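4.2 Why players stay on a route they don't much like

I'll admit I went into the Orarach logs expecting the sweet childhood-friend route to win, since that's the one I always play. It didn't. Of the 2,017 playthroughs Janaína Sales and I coded, 478 stopped at the first confession and never came back, and most of those were on the sweet route. The grumpy rival kept people going for over 400 lines of dialogue before anyone so much as held hands!

Portela's earlier reading of Millance puts this down to delayed reward, and I think he's half right. What our diary players kept mentioning, though, was the humour – they wanted to be teased a bit. One wrote that her favourite chapter was the rival burning dinner, and she'd replayed it 8 times.

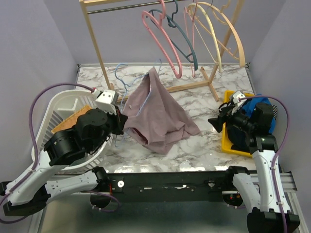
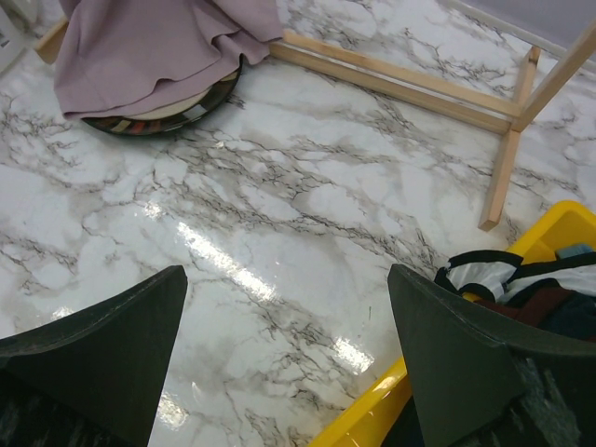

Figure 3. A mauve garment held in a gripper over a marble-patterned tabletop (first panel); open gripper fingers over a glossy marble-patterned surface (second panel).

Paid choices muddy all of this, of course. Ostov charges for the kinder replies and Orarach doesn't, so I've kept the two apart in the analysis that follows. Mamani would rather we pooled them (we've argued about it since December), and the pooled version is in the appendix for anyone who'd like a look.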